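## 6. Recording demonstrations

Read this section before you record anything you intend to keep. The vendor overview for the Restwood arm controller says that a new tabletop task can be taught "in an afternoon." We have not seen that happen. Plan on several sessions, and plan on throwing away most of the first one.

A demonstration is one complete run of one task, from the home pose back to the home pose, with an operator driving the arm. The Jonden recorder saves the arm's joint positions, the gripper command and the camera stream together. The learning system gets nothing else. It doesn't know what you meant to do, and a written note explaining that run 14 was "mostly fine" won't reach it.

### 6.1 Before you start

1. Finish the camera check in Section 4. If the camera has been bumped, leaned on or "just nudged back," do the check again.
2. Confirm that the recorder and the controller show the same clock. A difference of more than 40 milliseconds will spoil the pairing between picture and motion. The recorder shows a green dot even when the clocks disagree, so read the two numbers yourself.
3. Check free disk space. The recorder stops saving without a warning when the disk is full. This was reported and is marked "by design."
4. Open the task sheet and read the task sentence out loud. If two operators would do different things after hearing it, rewrite it.
5. Send the arm to the home pose and wait for the joint readings to settle.

> **CAUTION:** Keep your hands off the table whenever the arm is enabled. The soft stop in the Jonden window is a request sent over the network. It isn't a safety device. Use the red button on the pendant, and know where it is before you enable the arm.

### 6.2 Laying out the table

The quality of a set depends more on the layout than on the number of runs. You'll hear the opposite, usually from people who are asked to report the number of runs.

1. Pick three to six household items from the bin. Mix shapes: something flat, something with a handle, something soft.
2. Place them with open space between them. The gripper needs room to come down beside an item without touching its neighbor.
3. Turn each item to an angle you wouldn't choose if you were tidying up. Squared-off layouts teach the system that the world is squared off.
4. Put at least one item in the set that the task doesn't use.
5. Start the recorder, then enable the arm. In the other order you lose the first part of the motion.
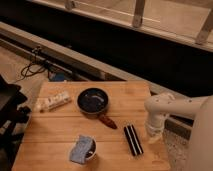 Change the layout after every run. Move all the items, including the ones the task doesn't touch. Operators who are in a hurry tend to move only the target, and the result is a set in which everything else sits still for 40 runs. A model trained on that set will look very good until somebody moves the pan.

Don't clear the background for the sake of a nice picture. The finished system will have to work with cables and chairs in view. If you tidy for the recording, keep it that tidy forever.

**Note on soft items.** Cloths are hard to set back in the same way twice, so don't try. Drop the cloth, hang it over something, fold it badly. If the task sheet gives a starting fold, treat it as a suggestion and write down that you did.

**Note on dark items.** Dark, shiny surfaces can confuse the depth reading. The recorder fills the gaps with a guess and doesn't label it as a guess. Look at the depth view before the first run with any dark item. If the item shows up as a hole or a spike, leave depth out of that session (Settings > Streams > Depth > Off).

### 6.3 Recording a run

1. Press **New run**. Check that the run number has gone up by one. If it hasn't, the last run is still open and you're about to add to it.
2. Wait three seconds with the arm still.
3. Drive the arm to a point above the target and stop there briefly.
4. Lower the gripper. Go slower than feels natural, but don't creep. Very slow runs fill the set with near-identical samples, and the model learns to hesitate.
5. Close the gripper fully. A half-close that happens to hold will be copied as a half-close that doesn't.
6. Lift, move and release as the task sheet says.
7. Return to the home pose.
8. Press **End run** and mark it **Success**, **Fail** or **Discard**.

> **CAUTION:** If the gripper presses on the tabletop, stop the run and disable the arm. Don't lift by driving upward under load. Error 910 (joint torque limit) must be cleared at the controller, and the arm may drop slightly when it clears.

Be strict in step 8. *Success* means the task sentence came true without help. If the item tipped over and you saved it with a second grab, that is a recovery, and it belongs under **Success** only if the recovery box is ticked too. *Fail* means an honest attempt that didn't work. *Discard* is for runs with something wrong in the recording: a hand in view, a phone call, a dropped stream.

Don't use Discard to improve your success rate. It's easy to do and easy to spot, and it makes every figure that comes after it worthless.

### 6.4 How many runs?

We don't know, and we'd be careful with anyone who does. The Babić training guide suggests a fixed number per task but doesn't say what the number is based on. Our largest set at Alholm holds 2043 runs. It isn't our best one. A good part of it was recorded by one operator with one habit, approaching everything from the right, and the trained policy now does the same even when there is something in the way.

A more useful routine:

1. Record 40 runs.
2. Train on them using the default settings.
3. Test on layouts that were never recorded. Have someone other than the recording operator lay them out.
4. Write down how it fails.
5. Record more runs that cover those failures, then go back to step 2.

Stop when two rounds in a row give no improvement. At that point more of the same data is unlikely to help, and the trouble is probably in the camera placement, the task sentence or the task itself. Some tasks aren't worth learning. If the part always arrives in the same place at the same angle, program the motion by hand and go home early.

### 6.5 Checking the set

Do this the same day, while you can still repeat a bad session.

1. Open the set in the Jonden viewer and sort by length.
2. Watch the three shortest and the three longest runs all the way through. Mislabeled runs collect at both ends.
3. Watch any run with a gap in the stream column.
4. Pick a few others at random and watch those too. Let the viewer pick them.
5. Compare the first picture of each run, using the contact sheet view. If they look alike, your layouts didn't vary enough, whatever the session log says.
6. Lock the set. Locked sets can be copied but not edited.

The viewer also gives each set a **quality score**. We haven't been able to find out what goes into it. In our tests it went up when we duplicated runs. Ignore it, and don't quote it in reports.

### 6.6 Known problems

| What you see | Likely cause | What to do |
|---|---|---|
| Run number doesn't change | Previous run still open | End it, mark it Discard, start again |
| Gripper command lags the motion | Clocks out of step | Repeat 6.1, step 2; discard the session |
| Error 910 | Gripper pressed on table or item | Disable, support the arm, clear at the controller |
| Model works for you and for no one else | Your layouts, your habits | Change operators and record again |
| Model reaches for the wrong item | Task sentence unclear, or the unused items never moved | Rewrite the sentence; repeat 6.2 |

Section last revised 23/03/2023. Recorder menus may have moved since then. The cautions still apply.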